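Zalircombe Tray Handler
Two-handed tray and carton handling for packing rooms that still have people in them

The Zalircombe is our answer to a job most packing rooms give to whoever started last: pick up the tray, put down the tray, find a box, repeat until lunch. It works from a fixed bench, takes open-grid trays like the black one below, and holds them from below with two gripper fingers. It has no opinion about the radio station.
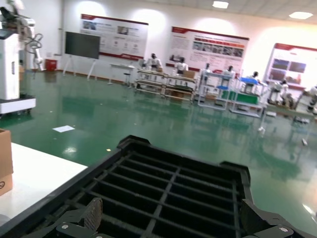

What it changes on the floor

Hindgate sold its first Zalircombe to a parts packer in Prumotcombe, where the brochure of the day promised to "free staff for higher-value work." The staff asked what the higher-value work was. It was a fair question and we have since rewritten the brochure.

What they got was less lifting and more checking. The person who used to carry trays now runs the bench: sets the tray type, clears the odd jam, signs off the count and decides when a carton is too sad to ship. Plan on 12 hours of training per operator, spread over a few shifts. Plan also on a fortnight of people standing behind the unit with their arms folded. It passes.

Please talk to your crew before the crate arrives. We've installed at sites where the first anyone heard of automation was a forklift coming through the roller door with it, and no amount of morning tea fixes that.

Carton work 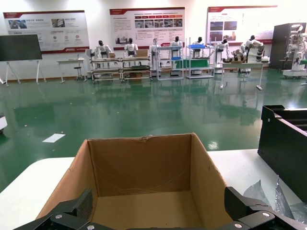
Cartons are where most handlers come unstuck, and where we spent the better part of our development budget. Cardboard arrives bowed, damp or opened by somebody in a hurry. A back flap standing up with a bit of a tear along its top edge, as on the brown box here, is an ordinary Tuesday-grade carton as far as our software is concerned, and your operator can set how much wear is acceptable before a box gets rejected. Crumpled plastic bags remain a human responsibility. We recommend a bin.

Specifications

Maximum tray width: 60 cm
Tray types stored: 40
Operator training: 12 hours
Finger pads: textured, replaceable with a hand tool
Controls: bench-mounted panel, one large stop button, no password needed to press it
Colour: your choice, provided you choose ours

In the crate

Handler, control panel, spare finger pads, the Cheung bench mount and a printed manual. The manual is 41 pages, most of them useful.

Ordering

Units are built to order at our Hindgate workshop. Send us your tray dimensions, a sample carton (a bad one, please) and the name of whoever will be running the bench. We'd like to ring them as well as the person signing the cheque.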